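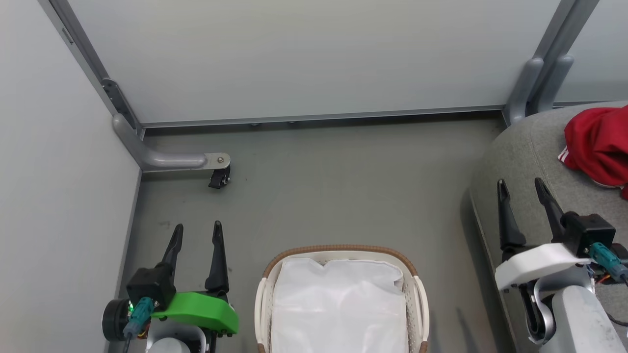
How long should a person sit in a new chair before deciding whether it is comfortable? Longer than most shops allow, and in our view 35 minutes at the very least.

3.2 Sitting time and first impressions

Reading time: 2 minutes

We came to this question by way of a rather ordinary complaint. Gilles Brunet, who looked after the waiting rooms in Ternville for many years, told us that visitors praised the new seats in the first week and grumbled about them for the rest of the winter. We have heard much the same from friends and relatives, and we suspect most readers will have a chair at home that felt lovely in the showroom.

In October we invited 295 adults to sit and read, chat or simply look out of the window, and to score their comfort every few minutes. They were free to shift about as they pleased - we were keen that it should feel like a normal afternoon. Figure 1 shows a grey padded seat edge beside pale panelled walls.

Early scores turned out to be a poor guide to later ones. Soft seats did very well at the start and then slipped, while firmer seats began modestly and held steady. Besson found a similar drift among train passengers, though her journeys were a good deal longer than our sittings and her passengers had luggage to worry about. Older sitters in our group changed their minds more slowly, and several of them mentioned the height of the seat before they mentioned its softness.

We would gently suggest that buyers take a book along with them. The full set of scores, along with the wording of the comfort scale, is given in the appendix.

Figure 1. A padded seat with a rounded front edge.

Contact the authors | Copyright Pomura | Back to top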